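The Cheap Coupe With the Expensive Habits

For the price of a sensible hatchback with a touch screen and a lane-keeping nag, you can still buy a Stinley Ouali. It has two doors, 300 horsepower, a hood as long as a rowboat and a rear seat suited to a pair of shoes. When it was new it cost as much as a modest house in the kind of town where nobody drove one. Now it turns up in the classifieds between lawn tractors and boat trailers, usually with the words "needs nothing" in the ad and a warning light on in the photos.

I have wanted one for years, and I have been talked out of it for exactly as long. Last December I decided to stop asking people who like me and start asking people who know the car.

The first of these was Tarek Helmy, who runs a two-bay repair shop on the edge of Cleltovlow and has kept Oualis alive since the dealers gave up on them. There were three in his yard when I visited. One was waiting on a fuel pump, one on a window regulator, and one on its owner, who had seen the estimate and stopped returning calls.

"The engine is the good news," Helmy told me, wiping his hands on a rag that was making them worse. "People are scared of the engine. They should be scared of the doors."

The doors, to be fair, are enormous. Each one contains a motor to pull it shut for the last half inch, so that passengers of the period never had to suffer the indignity of slamming. The motors were made by a supplier that no longer exists, and when one quits the door either won't latch or won't open. Helmy has a customer who drove home from work and climbed out through the passenger side every evening for a whole winter. He reports that the man lost weight. 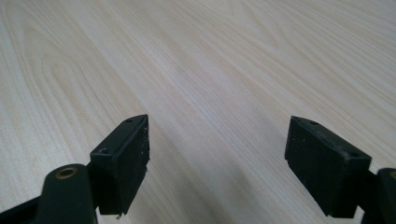
Pale wood grain, with arches to one side and straighter lines to the other.

The V8 really is the good news. It's an old-fashioned lump, understressed and under-clever, and it sounds like a distant argument in an expensive restaurant. Change the oil more often than the manual says and it will go on more or less forever. Check for a service record on the cooling system, though. The plastic coolant pipe that runs under the intake gets brittle with age, and swapping it means lifting off most of what you can see when you open the hood. Helmy does that job with his eyes half closed these days and charges as though they were open.

Then there is the suspension. The early cars rode on conventional springs and nobody complained. For the later ones Stinley switched to air, which gave the car a wonderful floating calm and gave its owners a new hobby. A healthy Ouali sits level. A tired one settles onto its haunches overnight like an old dog, then pumps itself back up in the morning with a noise from under the trunk floor. If you go to look at one, ask the seller not to start it before you arrive. If it's already running in the driveway when you pull up, all warmed through and standing tall, look at your watch and remember somewhere you have to be.

Edeltraud Thiele has owned hers for 21 years, the longest run of anyone I could find. She bought it used, drove it to work until she retired, and now drives it to the bakery, a trip of four miles that she says uses more gas than the rolls are worth. It is dark green, or was; the roof has faded to something closer to pond.

She keeps a notebook in the glove box. Every repair is in there in pencil, with the cost, and beside the larger numbers a short remark. The remark for the second alternator is not printable. The one for the day the sunroof opened itself in a car wash simply says "towels."

I asked whether she had ever added it all up. She looked at me as if I had asked to see her dental records.

She let me drive it, which was generous, and sat beside me with one hand on the grab handle, which was fair. At low speeds the Ouali feels its age. The steering has a vague spot in the middle, the brakes need a proper shove, and a trim piece behind my left ear ticked over every seam in the road. Then we got out past the last traffic light and the thing simply gathered itself up and went. There was no shove in the back, no drama from the transmission, just the far end of the road arriving sooner than planned. It's a car that makes 40 miles an hour feel like parking. I handed back the key with some reluctance and a slightly higher pulse.

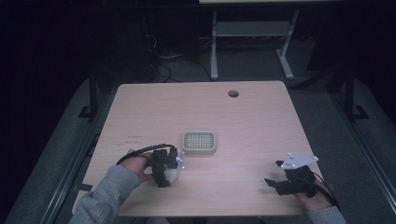
So what should you pay? Clorness, the auction house that seems to handle every Ouali whose owner has moved to an apartment, sells a handful each season, and the pattern is easy to read. Tidy cars with a thick folder of receipts bring real money. Shiny cars with no folder bring nearly as much, which tells you something about auctions. The bargains are the slightly scruffy ones with honest miles and a boring owner. Faded paint, worn driver's seat, stack of invoices from the same shop: that's the one to chase.

Color makes a surprising difference. Silver cars are common and therefore cheap. The metallic brown that made buyers wince when the car was new is now the one everybody wants, and sellers have begun calling it bronze. Avoid anything with a body kit, and be wary of aftermarket stereos, as whoever fitted one probably cut into the wiring that also tells the doors when to close.

Parts are patchy. Filters, brake pads and belts are shared with humbler Stinleys and cost next to nothing. Headlights are specific to the coupe, and a good used pair will cost you more than some running cars. Helmy buys them whenever he sees them and stores them in his spare bedroom, an arrangement he says is under review at home.

Insurance was cheaper than I had feared, mostly because the agent had never heard of the car. I spelled it for her twice. She asked if it was electric.

I have since been to see two. The first was running in the driveway when I got there. The second was a silver one with a worn seat, a ticking trim piece and a folder so fat it was held shut with a belt, and the owner wanted slightly too much for it. I've made an offer. He is thinking it over, and Helmy has asked me to let him know either way, so he can decide about the bedroom.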